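This website uses cookies to remember your basket and to see which pages are being read. By carrying on you agree to this. Accept | Change settings

The Cular Scrapbook Binder for Film and Telly Fans

If you grew up cutting interviews out of magazines and Blu-Tacking them to the wardrobe door, you already know why we make this. The Cular is a big, sturdy, ring-bound album for keeping celebrity clippings, cinema tickets, signed photos and all the other bits of paper that come with loving a particular actor or a particular series for far longer than your friends think is sensible. It has been in our range since the summer we opened, and it is still the thing people write to us about most (usually to ask for more pages).

It started with Danang Jugah, who runs the Dristari shop and had eleven years of interviews with one actress stuffed into carrier bags under the stairs. Ordinary photo albums were too small for a full magazine page, and the art portfolios were lovely but cost a fortune and had nowhere to put a ticket stub. So Danang sat down with a printer's sample book and a pot of tea, and the first Cular was made up on the kitchen table with a borrowed hole punch. The one you can buy today is a good deal neater!

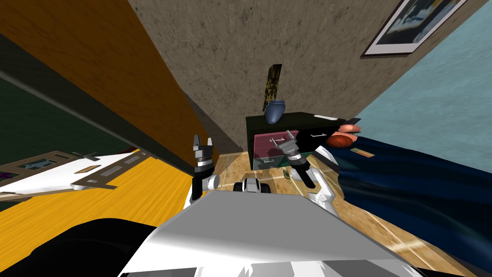
Every binder comes with 70 clear pockets, which open at the top and take a full magazine page without folding. You can put two pages back to back in each one, so a long interview reads in the right order as you turn through it. The pockets are acid-free, and that matters more than you might think with newsprint, which goes the colour of weak tea if you leave it in the wrong sort of plastic. We also put in 5 divider cards with blank tabs. Some people sort by year, some by film, and one very organised lady in Hove sorts by hairstyle, and we have seen the photos and it works beautifully.

At the back there is a gusseted wallet for the awkward things: premiere programmes, fan club badges, the folded poster that came free with the Christmas double issue. It closes with an elastic loop. Please don't try to get a whole magazine in there as well, because the loop will stretch and we can't replace it on its own.

What about covers? The Cular comes in plum, bottle green and a soft grey, all in the same wipe-clean cloth, with a little window on the spine for a name card. We used to do a gold one for awards season, but the gold rubbed off on people's sofas and we had some rather cross letters, so that one has gone for good.

Customers often ask how the Cular differs from the Tarar, our smaller album. The Tarar is for signed photographs and postcards, and it has stiff pages with corner slots, so nothing touches the ink. If you mostly go to stage doors and conventions, get the Tarar. If you mostly read magazines with a pair of scissors in your hand, get the Cular. Plenty of people end up with both, and they are made to the same height so they'll sit together on a shelf. 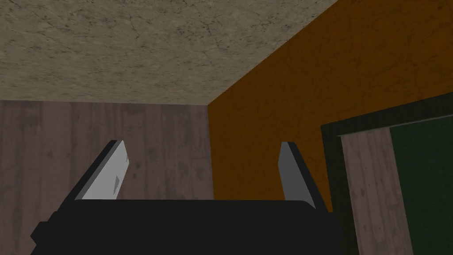
Wood panelling beside an orange wall.

A word on refills, as we know it's a sore point. The rings will hold 100 pockets before the cover stops closing flat, so there is room to grow beyond what's supplied. Refill packs fit every Cular we have ever sold, including the very early ones with the slightly wonky spine. If you have gone past that, do start a second volume and leave the first one in peace. We have mended a few binders where the rings had sprung open on the way to a friend's house, and it is a sad thing to see somebody's entire collection of gossip columns in the wrong order in a jiffy bag.

On the subject of cutting out, use a craft knife and a metal ruler if you can, and leave a thumb's width around the text. Write the name of the magazine and the month in pencil on the back before you do anything else. You will be certain you'll remember which July issue had the engagement interview, and you won't, I promise you. Glossy pages can go straight in. Newspaper is better photocopied on decent paper, with the original tucked in behind the copy.

If you would like it personalised, we can stamp a name or a short title on the front cover in silver. Keep it to a single line, and do check your spelling, because we stamp exactly what you type in the box (a certain vampire series has been spelt three different ways so far). Stamped binders take a few days longer and can't be returned unless something is wrong with them.

Plain binders can be sent back within a month so long as the pockets are still in their wrapper. They travel in a Rustaner mailing box, which is nice and stiff and handy for storing loose magazines afterwards, so don't throw it out with the recycling. If yours arrives with a knocked corner, send us a photo of the corner and the box and we will put another in the post.

Size: takes pages up to A4 and most larger glossies
Pockets: 70, clear, top-opening
Divider cards: 5
Refills: sold separately
Colours: plum, bottle green, soft grey

Questions about a present, a bulk order for a fan club or a very odd-shaped programme can go to Danang through the contact page. Replies are sometimes slow during awards season, when everyone in the shop is up far too late watching the frocks.

Sign up to our newsletter for new colours, refill offers and the odd bit of celebrity chat. You can unsubscribe at any time.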